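My hair oil routine for winter

Every January my hair becomes dry like straw, and this year I decided to be more patient with it. Before, I was washing it each morning, and my mother always told me it is too much.

Now I oil it two times a week. I bought the Ralleo coconut and amla oil, the 500 ml bottle, from a small shop in Pliselby. The smell is strong on the first day but I got used to it.
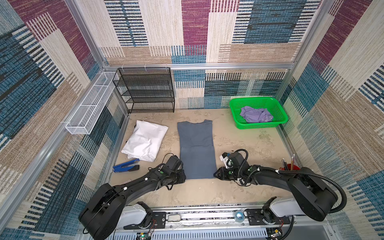

How I use it

I warm two spoons of oil in a cup of hot water, then I massage it in with my fingertips, starting from the neck and going up. I leave it until 9 in the evening and wash with a mild shampoo. On Thursday I also add a little aloe gel to the ends.

My younger sister prefers the Clamow oil, but for me it is too heavy.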